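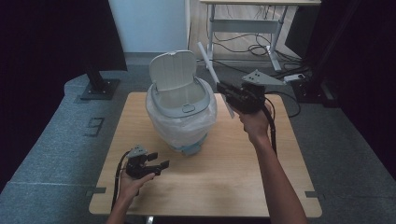
Someone under my last post wants to know if a robotics open day is just standing in line to watch an arm wave at children. Fair question. There was an arm, it did wave at children, and the line was 20 minutes long. But there was more to it, so let me use up my lunch break.

**2/** The open day was at Trivel, out past the Prudville exit, in the old Ljungberg building. You park in the field. The sign for parking points at a different field.

**3/** At check-in you get a sticker with a group number and a pair of safety glasses. I was in group 7. Group 7 was me, a family with matching raincoats, and a man who had read up on all of it and was hoping to be asked.

**4/** First stop was the Skoltton cell, the one on the poster. It picks up boxes and puts them on a pallet. Then it takes them off the pallet, for the next group. I have had that job.

**5/** It is very good at boxes. It stopped once during our turn and an engineer went in, looked at it with her hands on her hips, came back out, and it started again. I'd like to know what she did. My printer could use it.

**6/** The stop I'd go back for was the teaching room, where the machines learn household stuff. I expected a lot of arms. What you get is a person with a gripper in each hand, doing chores with them at a small wooden table. The trash can was up when I got there: lid open, white bag hanging down over the sides, a long white stick held up in the right-hand gripper.

**7/** So the future of automation is currently a human taking great care over a trash can. I found this comforting and then, on the drive home, a bit less so.

**8/** The guide told us they record the same chore over and over, with small changes, and a robot gets trained on the lot later. One of the raincoat kids asked if the person gets bored. The guide said they rotate. Kid did not think that was an answer.

**9/** They let visitors have a go on a practice pair at a side bench. I was sure I'd be great at this. I own two cats and can open a can with my elbow.

**10/** I was not great at this. With your own fingers you know where the thing is before you look. With the gripper you're sort of guessing at it from down the hall. I chased a bottle cap all over that bench and scored some 8 successful grabs, and that's with the guide being generous about the word successful.

**11/** The man who had read up on all of it went next and dropped the cap on the floor. I want it noted that I said "tough one" and nothing else.

**12/** Bags are the hard part, according to the guide. A box stays a box. A bag has a different shape every time you touch it, and it touches you back. Anybody who has changed a liner on trash night could have told them this for free, but I suppose it's good to have it confirmed by people with a budget.

**13/** Somebody asked when one of these would be in their kitchen. Long pause from the guide. Then a very well-built sentence with no year in it.

**14/** Lunch was a hot dog, made and handed over by a person. No wait at all. Skoltton, take notes.

**15/** The gift bag had a pen, a Trivel bottle opener and a brochure that runs 32 pages and uses the word "seamless" on most of them. The bag's handle came off in the parking field. The second parking field. The sign got me again on the way out.

**16/** Practical stuff for those asking: it's free, they do it again in October, and the morning groups are smaller. Wear real shoes, they turned away a pair of sandals ahead of me. If you only have time for one room, skip the wave and go to the teaching room.

**17/** And yes, I went home and tried to change the kitchen bag with salad tongs. The tongs are in the dishwasher now. I'm going to need a new bag.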